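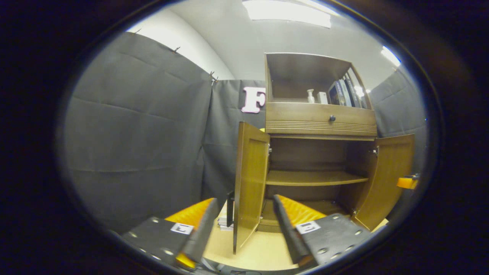 The little hutch with both lower doors open.

Welcome to my cabinet page! I've wanted something with a proper drawer and doors for ages, and Yolanda Arboleda finally talked me into this one in June – she has two of her own and won't hear a word against them.

I love the honey color of the wood and the grooved lines along the drawer front. One dark knob in the middle, very plain, and I'm leaving it that way.

The bottom has a single shelf and nothing on it yet. Table linens, I think, or my yarn (Flora says yarn, but Flora always says yarn). Up top I've got the pump bottle and the small white box, with the row along the right side leaning a bit. More pictures once I fill it up!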